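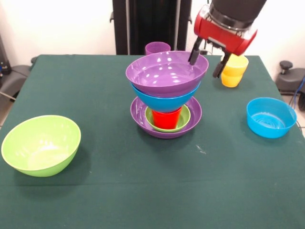 When I came to Girkik the first time I was not afraid of elephants at all. I think this is normal for a person who grew up in a town in the mountains where the biggest animal is somebody's cow. I had seen elephants in a zoo, and in the zoo they looked tired and a little dusty, and I felt sorry for them. So when Mirsad Gashi wrote to me that his camp needed a person for the bookings and the small accounts during the dry season, I asked him about malaria, about the internet and about the food. I did not ask about elephants.

The camp is 242 kilometers from Elport, and the last part of this road is not really a road. You leave the tar after the fuel station at Stemine and then it is red dust and holes until the river. I arrived in February with my suitcase with wheels, and everyone was very polite about the suitcase. Lamisi Akolgo carried it on her head to my hut. She was the senior guide then. She is small, she speaks quietly, and in my first week I believed she was strict with me for no reason. She told me to carry a light also under full moon. She told me never to keep mangoes in the hut. She told me, when I go out in the morning, to open the door, stand, listen, and only then put my foot outside.

I did the thing with the light. The mangoes I kept, two of them, in a bag under the bed.

I woke up in the dark and I thought it was raining. There was a sound on the wall like somebody is dragging a wet carpet along it. Then I heard breathing. I don't know how to write this sound in English or in my own language. It was slow and very big, and it was on the other side of a wall made of mud and poles, maybe the length of my arm from my face. I could smell it also, like a stable and like cut leaves. The end of the trunk came in through the gap between the wall and the roof, which in these huts is left open for the air. It moved along the top of the wall, then down, then it stopped.

I lay with the sheet in my teeth. I mean this exactly, I was biting the sheet. I thought about the mangoes and I thought about Lamisi, and I was ashamed and terrified in the same moment, which is a strange mixture. I don't know how long it took. The trunk went back out, the wall made a cracking noise as he leaned on it, and he walked away so quietly that I was not sure he had gone. I did not move until I heard the women from the kitchen greeting each other.

At breakfast I told Lamisi about it and then, after some tea, I told her about the bag. She did not shout. She asked me which side of the hut, and she went to look at the ground, and when she came back she said it was Zakaria. He was an old bull with one short tusk, and everybody in the camp knew him. He had taken the door from the flour store the year before. She gave my mangoes to Nana Atinga in the kitchen and I never saw them again.
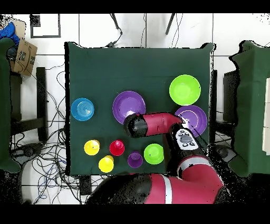
After that night I was afraid in a way I had never been. For weeks I did not walk to the river, and in the evening I asked somebody to go with me to the shower, like a child. Lamisi decided that I should see elephants properly, in daylight and from a good distance, and she took me to the rocks above the water in the hot part of the afternoon. We sat there a long time and nothing came, only some kob and a very rude monkey. Then they were there, a family coming down to drink. I had expected a line, each one holding the tail of the next, as in children's books. They were more like the small cups on the green cloth in the picture, a loose row along the lower side with each one a little out of step, and the large ones stayed higher on the bank like the plates. Lamisi whispered to me which one was the mother of which, and how the oldest female was deciding everything with her ears. I noticed after a time that my hands were not shaking.

We were almost 300 meters from them. I remember it because I asked three times and she got tired of me.

She began to teach me in small pieces. If the wind is on your face, you have time. If the wind is on your neck, they have known about you since long ago. Ears wide and much noise is often a question, and the correct answer is to go back slowly and not to argue. The one who is silent, with the head low and the trunk rolled in, has no more questions. I wrote all this in the back of the booking book, next to the price of diesel, and I learned it in the evenings like I once learned irregular verbs.

Naa Quaye, who was driving the supply truck at that time, found this very funny. She would stop me near the office and test me. Wind on your left cheek, mother with calf on the right side, where do you go? I would say, back to my hut. She said this was the best answer she had received from any office person, and she brought me batteries from Stemine without asking money. 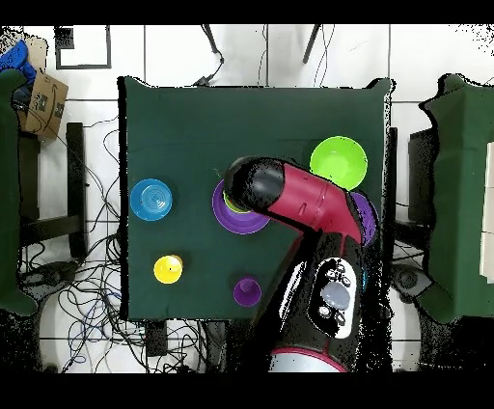 In April the pools inside the forest were finished and all the animals came to the river. It was the month with the most guests and also the month with the most elephants, so we had meetings about dinner. The dining place had no walls, just a roof and a floor of cement. Mirsad wanted to have candles and late meals for the guests, and Lamisi wanted everybody to eat before dark and go to bed. They discussed it every year, I was told, and every year they finished somewhere in the middle, with lamps and with one guide sitting on the side of the river, not eating.

The night I want to tell about, the guide was Lamisi. We had a couple on their honeymoon, a retired teacher called Shanti Kanaujia who was traveling alone, and a family with a boy. I was going between the tables with the drinks book. Lamisi stood up. She did not say anything, she only lifted her hand flat, and I felt my stomach fall down before I understood why.

He came from behind the kitchen, where no one was looking, and he stopped at the edge of the lamp light. It was Zakaria, with the short tusk. The honeymoon man began to push his chair back and it scraped on the cement. I heard a voice say, quite calm, "Please sit, leave the chair, the wind is from him to us and his ears are quiet." It was my voice. I had not planned to say anything. The man sat. The boy was holding a piece of bread in the air and he kept holding it.

Zakaria put his trunk on the roof pole, then on the floor, then he blew some dust. He went along the side of the dining place at the speed of an old man going to buy a newspaper. He found the pile of peels behind the kitchen, took what he liked, and went down to the river in the dark. We heard the water when he went in.

Mrs. Kanaujia asked if she could now have her second beer. I wrote it in the book and my writing from this evening cannot be read by anybody.

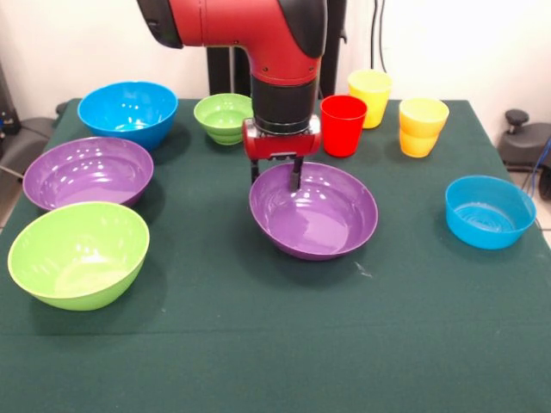 Afterward Lamisi moved the peels. That same night she made the kitchen boys dig a pit far from the huts, with lamps, and she stood there with her arms crossed until they finished. Nana Atinga complained about the walk for the rest of the season. To me Lamisi said only that I should have spoken lower, the last part was too loud. She was right, I think I was almost singing.

I stayed at the camp four seasons in the end, much longer than I promised my mother. The fear did not disappear like people say it does. It became smaller and more useful. I still open a door in the morning and stand and listen, also here, where I live on the third floor and on the other side of the door there is a corridor with bicycles. My neighbor must think I am waiting for him.

In May, when the first rains come and the forest fills with water again, the elephants leave the river almost in one night. In my first year I was happy about it for one day. Then I found that I was going to the rocks in the afternoon alone (with permission, and the wind on my face) and looking at the empty bank, at the big round footprints going soft in the mud.

Mirsad wrote to me last month. The road after Stemine is worse, the flour store has a metal door, and Lamisi is now teaching the young guides and is strict with all of them. Of Zakaria he wrote that he was not seen for a whole dry season and they had begun to talk about him in the past. Then one morning there was a piece of roof missing from hut number 2, which was my hut. A guest had kept bananas there.

I have written back to ask which side of the hut it was.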